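Robot software engineer, bimanual manipulation (control + planning), Omwood

Full time, on site, start as soon as you can get here. Applications close 31/08/2019. Yes that's a Saturday, the inbox works on Saturdays.

Short version: two arms, two multi-finger hands, one table, and a software stack that has grown faster than we could tidy it. Need someone who can write solid C++, doesn't mind Python, and likes standing next to the hardware when the code runs.

Who we are

Juhász is a small robotics software company. We don't build arms. We write the stuff that sits between the arm vendor's driver and whatever the customer wants done: trajectory generation, grasp planning, collision checking, logging, the operator tools. Customers are mostly people assembling small things in small batches. Team of 21, most of us engineers, one office in Omwood with the lab on the ground floor.

Our stack is called Brano. The planner inside it is Akeo. You'll hear both names all day, sorry in advance, the split between them is a bit historical and one of your jobs will be making it less so.

What you'd be doing

First few months, mainly the two-arm part of Akeo. Right now each arm gets planned on its own and then a scheduler checks the pair and slows one of them down if they get too close. Works fine at opposite ends of the table. Works badly when both hands need to be over the same few inches of a task board, where the scheduler gets conservative and one arm just sits there waiting. We want proper joint planning for the close-in stuff, with finger geometry in the collision model instead of the fat capsule we wrap round each hand today. 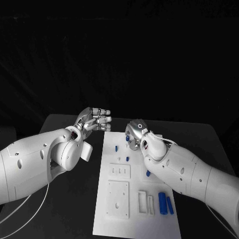 After that, depends on you and on what's burning. Likely candidates:

- Hand controller. Moving from position-only to something with sane force limits. Contact detection on pegs and thin plates is the hard bit, thresholds are hand tuned per part at the moment.
- Perception handoff. Small white parts on a white board are miserable for our current pose estimator. Farah Teoh owns perception and would like a planner person who'll read her covariance output and use it.
- Replay tooling. Every run gets logged, there are 4,000 and counting, and finding the one where the left wrist did something odd still means grepping. Needs a viewer, an index, decent search.
- Regression suite. 284 simulated cases, run nightly. Too many of them are flaky and everyone knows which ones and reruns them by hand. Please help.
- Calibration between the two arm bases. Drifts. We redo it more than we should.

What we need from you

Good modern C++, and I mean code somebody else has had to maintain. Working knowlege of manipulator kinematics: you should be able to explain a redundant arm's null space without looking it up. Have used at least one sampling based planner and one trajectory optimizer and have an opinion about when each one falls over. Comfortable on Linux, comfortable with real time constraints, know why you don't allocate in the control loop.

Some time on real hardware. Doesn't have to be two arms. Doesn't have to be paid work either, a thesis or a lab project counts if you wrote the code yourself.

Nice to have

Multi-finger hands. Contact simulation. GPU collision checking. Qt or any web front end experience (for the replay viewer). Having been on call for something.

Degree: don't much care. Most of us have one, the person who wrote our driver layer doesn't.

What it's like

Stand-up is short. Code review is not short. Lab time is booked on a shared sheet and people mostly respect it. You get your own desk upstairs and a shared one next to the cell. Merge to main whenever you want as long as sim passes, but anything touching velocity or torque limits needs a second engineer at the e-stop for the first run. No exceptions on that one, includes the founders.

Hours flexible around the lab bookings. Remote one day a week is ok once you've settled in, more than that doesn't work for this role. We can help with relocation. Pay depends on experience and we'll give you the range on the first call, before you spend an evening on anything.

How to apply

Email your resume to Gyula Szilágyi (address on the contact page), subject line "Akeo". Include a link to code if you have any public, or a few paragraphs on a bug you chased on a real robot: what you saw, what you thought it was, what it was. No cover letter needed. No recruiters please.

Then it goes:

4 steps. Call with Gyula, half an hour. Take-home, a small planning problem in our simulator, shouldn't take more then an evening and we pay for it. Half a day on site, you'll walk through your solution with Farah and two of the control people, then an hour at the cell running something together. Last one is a chat about the offer.

We answer everybody, usually inside a week. If you haven't heard by then write again, it probably got stuck in a filter.

Internships: not this round. We'll post those in May.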